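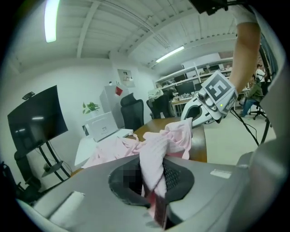 The Second Life of a Shirt

In Conditz the clothes come out on Sunday morning, before the church bells and before the coffee. People carry them down from the apartments in shopping bags and pillowcases and lay them on the long tables in the covered market, where on the other days there are potatoes and cheese. By nine o'clock the fish counter is full of winter coats.

The swap has no prices. You bring what you do not wear, you take what you like, and at one in the afternoon all that is left goes into sacks. I lived in this town for six years before I went for the first time, and I went only because it rained and I had forgotten my jacket on the train. I came home with a jacket, a wool skirt and a man's shirt with very good buttons. Since that morning I look at clothes in a different way, and I wanted to know where they go when we are finished with them.

The first answer is that most of them go nowhere. They stay in the closet. I made a test with my own and took out everything I had not worn since the last February. It was a pile as high as my knee. There were trousers which I kept for a thinner year, and a dress from a wedding where the marriage is already over. Keeping them cost me nothing except the space, and so I had kept them.

The second answer is the sack. From Conditz the sacks travel by truck to Sekcombe, a town of 4,000 people on the other side of the river, which lived from weaving for a long time and now lives partly from sorting. The sorting hall is in the old dye works. It is a low brick building with windows in the roof, and inside it smells of dust and other people's washing powder. Every kind of detergent is in the air at once, and after an hour I had a headache. The women who work there told me it passes in the second week.

They are fast. A sorter takes a piece by the shoulders, turns it one time, looks at the collar and under the arms, and it is already flying to a bin. I tried it for a morning. My problem was that I was reading the labels. The experienced sorters almost never read them, they feel the cloth between the thumb and two fingers and they know. Cotton is cool and a little dry, they say. Acrylic squeaks. Viscose is heavy and falls like water, and it is the one which deceives beginners, who believe that it is silk.

Good pieces are sold again in shops. Pieces with a small damage go to the menders, if there is a mender who wants them. The rest is cut for cleaning rags, or it is torn back into fibers and becomes filling for mattresses and the gray felt that lies under carpets. I had imagined that old sweaters become new sweaters. Sometimes they do, but each time the fiber is torn it gets shorter, and a short fiber makes a weak yarn, so new wool must be added to hold it together. Mixed cloth is more difficult. A blouse of cotton and polyester with a bit of elastic is comfortable to wear and a misery to take apart.

Also the small things make work. Zippers, rivets, sequins, the plastic print on a child's pajamas, all must be cut away before the machine. There was a crate of cut buttons at the door of the hall, and visitors may take a handful. I took mostly blue ones.

The menders are what I liked best. In Conditz there is a workshop with the name Um, in a former shoe store behind the station. It opens at four in the afternoon and it has 20 chairs, which on most days are not enough. You pay for the thread and you do the work by yourself, with help. I brought the man's shirt, because the elbow had gone through. I expected that they would show me how to hide the hole. They asked instead which color I would like to see there.

It took me three afternoons. The first patch was crooked and I had to open it again, which is slower than sewing and worse for the temper. You put the patch under the hole and not over it, you baste it with long stitches, and then you go back and forth in small rows until the cloth is firm. My rows are not straight. The elbow is now stiffer than the rest of the shirt and it will probably be the last part of it to die.

A newer project, Jideo, tries something else. It lends clothes for occasions, for the interview or the funeral or the one evening with dancing, and it has 2,000 pieces hanging in a former bank. You can keep a piece for a week. The suits are always out in spring. The most borrowed thing, I was told, is a plain black coat, and it has been at more than 100 funerals. The lining was changed twice.

I do not want to say that all this solves very much. The sacks are getting heavier every year and the cloth in them is getting worse. The sorters say it without any drama, as farmers speak of the soil. A T-shirt used to survive three owners, and many of those which come now have hardly survived one summer. At the Sunday swap you also see it. The old coats are gone by half past nine, and the thin tops lie there until the end.

Last week I brought the wedding dress. I put it between two tablecloths and went for a coffee, and when I came back there was a raincoat in its place, my size, with one button missing. I had a blue one at home.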